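Lista de comprobación previa: comparativa de pinzas y cámaras de muñeca
Banco de sutura, sala de Standport. Hoja para el turno de noviembre

Gracias por rellenarla con calma, que luego todos agradecemos los comentarios largos.

1. Parada de emergencia probada desde los dos puestos. SÍ
Comentario: responde bien, aunque el pulsador del lado Kornorbridge va un poco duro.

2. Tornillería de las carcasas revisada. SÍ
Comentario: un repaso con la mano y otro con el destornillador, por favor, que no cuesta nada.

3. Cables de las muñecas sin hilos sueltos. SÍ, tras 80 ciclos con el controlador Duan.

4. Iluminación de las cámaras de muñeca. PENDIENTE
Comentario: el brillo se come el detalle justo donde más falta hace. Propongo bajarlo antes de comparar nada con la cámara fija.
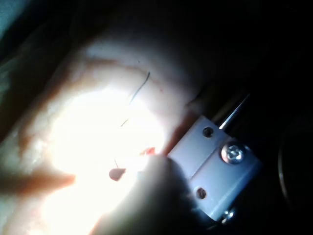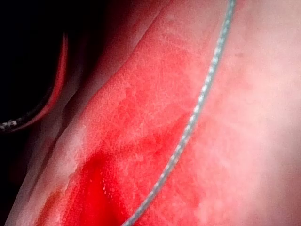
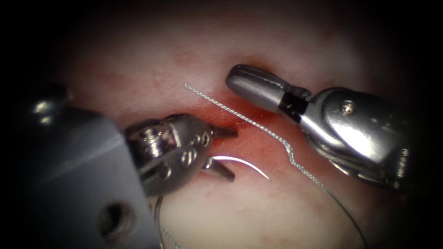 5. Agarre de la aguja. SÍ, CON RESERVAS
Comentario: con las mordazas Kenley me siento mucho más cómoda (¡qué diferencia!), pero conviene repetir la prueba 9 veces seguidas antes de darlo por bueno, y apuntar cualquier giro por pequeño que parezca.

6. Límite de fuerza fijado en 800 en ambos controladores. SÍ
Comentario: el Duan lo pierde al reiniciar. Volved a mirarlo después de cada apagón, aunque dé pereza.

7. Recuento de agujas al cerrar. SÍ
Comentario: salieron tres y tres están en el contenedor.

Queda abierto el punto 4. Quien entre por la tarde, que me deje una nota junto al teclado.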